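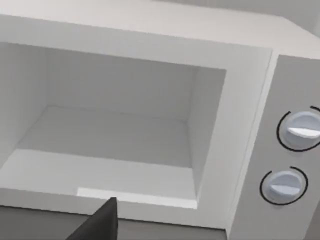
Appel à participants : essayez le kit Laler dans notre cuisine simulée

Oltby cherche 56 personnes pour essayer Laler, son kit de pilotage de robot à distance, pendant toute la durée de la prochaine campagne d'essais. Vous n'avez jamais touché à un bras robotisé ? Tant mieux, c'est à vous que nous pensons en premier !

Laler se compose de deux poignées légères, d'une petite station à poser sur le bureau et d'un logiciel qui ouvre une cuisine entièrement simulée. On bouge les mains, le robot bouge à l'écran. On y trouve un micro-ondes à deux boutons rotatifs, un grand évier blanc, un bol bleu, du plan de travail gris à n'en plus finir, et des tâches que tout le monde fait chez soi sans y penser. Avec une pince à la place des doigts, elles redeviennent passionnantes (et parfois très drôles, il faut bien le dire).

La première campagne s'est déroulée en janvier. Les participants ont enregistré 3 565 essais et nous ont laissé plus de 666 commentaires écrits, que nous avons tous lus. C'est grâce à eux que les poignées ont perdu leur gâchette trop dure, que le bouton de remise à zéro a changé de côté et que le tutoriel a été coupé de moitié. On a hâte de voir ce que vous allez nous faire changer à votre tour.

Ce que vous ferez

Après une prise en main guidée, vous enchaînerez des séances courtes, à votre rythme, depuis chez vous ou depuis notre atelier. À chaque séance, le logiciel propose une tâche écrite en une phrase : approcher la pince de l'ouverture du micro-ondes sans heurter le rebord, tourner un bouton, poser le bol dans l'évier, ramener un aliment sur le plan de travail. Vous essayez, vous recommencez si vous le souhaitez, puis vous notez la tâche et vous nous dites ce qui vous a gêné.

Le rebord du micro-ondes est devenu une petite célébrité dans l'équipe. Pour entrer dans la cavité, il faut présenter la pince à la bonne hauteur, et à l'écran on juge mal la distance tant qu'on n'a pas pris l'habitude de changer de vue. Certains y arrivent du premier coup, d'autres y passent une séance entière et nous écrivent ensuite des pages de suggestions. Les deux profils nous intéressent énormément !

Une partie des séances se joue à deux, chacun avec une poignée. C'est Karla Ibarra qui a imaginé ce format, et elle tient beaucoup à ce que les binômes se parlent pendant l'essai : les bonnes remarques viennent souvent de là.

Qui peut participer

Toute personne majeure, à l'aise en français à l'oral comme à l'écrit. Il vous faut un ordinateur capable de faire tourner un jeu en 3D de quelques années, une connexion stable et un coin de table dégagé. Si votre machine ne suit pas, cochez la case « atelier » du formulaire et nous vous réserverons un poste chez nous.

Nous aimerions des profils très variés : des cuisiniers, des étudiants, des retraités, des gens qui jouent beaucoup et des gens qui ne jouent jamais. Les gauchers sont attendus à bras ouverts – ils étaient trop rares en janvier et les réglages des poignées s'en ressentent encore. Les personnes qui ont une mobilité réduite des mains ou des poignets peuvent aussi s'inscrire. La sensibilité du kit se règle assez finement, et nous prendrons le temps de le faire avec vous avant la première séance.

Ce que nous proposons

Le kit vous est prêté pour toute la campagne, port aller et retour compris. Chaque séance terminée est indemnisée, que la tâche soit réussie ou non. Nous y tenons, parce qu'un essai raté bien raconté nous apprend parfois plus qu'une belle série. Vous aurez également accès aux nouvelles versions du logiciel avant leur sortie, dont la prochaine cuisine, que nous peaufinons en ce moment et dont nous sommes assez fiers.

Uriel Villalobos tient une permanence en visio chaque jour à 18 h 30 pour les pannes, les réglages et les idées farfelues. On peut y passer cinq minutes ou y rester jusqu'à la fin.
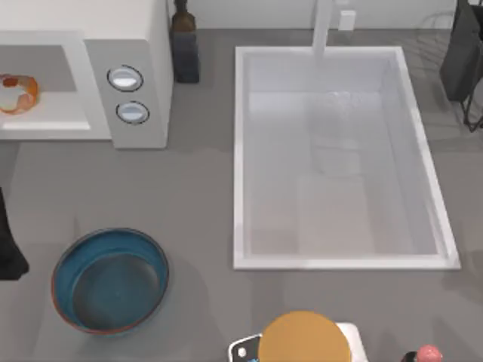 Faut-il déjà savoir programmer pour utiliser Laler ?

Aucune connaissance en programmation n'est nécessaire. Le logiciel s'installe comme n'importe quel autre, les poignées se branchent en USB et tout se règle dans les menus. Ceux qui aiment mettre les mains dans le code pourront demander l'accès à l'interface de script, mais elle ne fait pas partie des essais.

Ce que nous enregistrons

Pendant une séance, le logiciel garde les mouvements des poignées, ceux du robot simulé et les images de la cuisine virtuelle. Votre webcam n'est jamais utilisée. Le micro reste coupé, sauf pendant les séances à deux si vous et votre partenaire avez donné votre accord. Vous pouvez demander l'effacement de vos essais à tout moment, même après la campagne, en écrivant à l'adresse indiquée en bas de page.

Les enregistrements servent à améliorer Laler et à entraîner les fonctions d'assistance, celles qui aident la pince à bien s'aligner avant de saisir un objet. Cette assistance est encore jeune ! Elle sera désactivée pendant vos premières séances, puis vous pourrez l'allumer et l'éteindre comme bon vous semble. Dites-nous franchement si elle vous aide ou si elle vous agace.

Pour candidater

Envoyez-nous quelques lignes de présentation en précisant votre main dominante, le modèle de votre ordinateur et les moments de la journée où vous êtes disponible. Pas besoin de CV ni de lettre de motivation. Si vous venez avec quelqu'un pour les séances à deux, indiquez son nom et demandez-lui de nous écrire aussi. Sinon, nous formerons les binômes selon vos disponibilités.

Karla et Uriel lisent toutes les candidatures et répondent à chacune. Les personnes retenues recevront un lien pour la prise en main, puis le kit par colis. Les autres resteront sur notre liste, si elles le veulent bien, pour la campagne suivante.

On a vraiment hâte de vous voir aux commandes !

56 partages · 2 commentaires

Contact : Oltby, équipe Laler, laler@oltby.example | © Oltby, tous droits réservés | Retour en haut de page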